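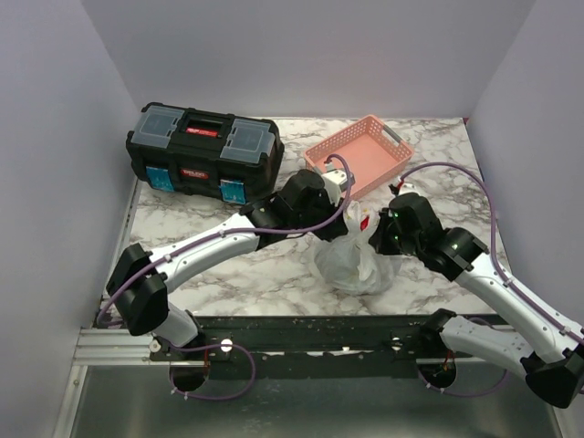 Plildale Water Users Association
Minutes of the regular meeting, 2023-08-20
Approved subject to correction at the next meeting

1. Opening
The chair called the meeting to order at 6:32 p.m. A quorum was present. Apologies were received from the Ralldale delegate. The minutes of the previous meeting were accepted with one change: in item 4, "upper valve" now reads "lower valve."

2. Meter replacement
The system now has 337 active connections. All meters on the Tutness branch have been replaced. Seven meters on the Ralldale branch remain to be done, all in pits with less than 18 inches of clearance. The contractor, Joo, has asked for the pits to be dug out before its crew returns. Members discussed whether this work falls under the existing contract. The secretary read section 3 of the contract, which assigns pit access to the association.
Motion: that the association dig out the pits at its own cost. Seconded. Carried, one opposed.

3. Water loss
Production and billed use were compared for the quarter. The gap is larger than in the quarter ending in March. The operator suspects the old steel line under the Tutness crossing — the night flow there does not drop when the houses above it are shut off. A pressure test was proposed. Customers above the crossing would be without water for one morning and would get two days' written notice.
Action: operator to set a test date and send the notice.

4. Storage tank
The diver's report on the Ralldale tank was received. Sediment on the floor is light. The overflow screen has a tear on the north side and the hatch gasket is hard and cracked. The ladder was found sound. A member asked if the tank should be drained for cleaning this year. The operator did not recommend it during irrigation season, and the matter was held over.
Action: operator to replace screen and gasket.

5. Finance
Repairs for the quarter came to $2,724, mostly the main break at the Plildale school turnoff. The repair line is still within budget. Two accounts are more than 90 days past due and final letters have been sent. It was agreed to set aside about $500 for spare couplings and repair clamps — the current stock does not cover the 4-inch line.

6. Other business
A request to connect a new parcel west of Tutness was tabled. The application lacks a site plan and an easement description. The secretary will return it with a list of missing items.
A member reported that the gate at the well lot does not latch. The operator will look at it.

7. Adjournment
The meeting adjourned at 7:48 p.m.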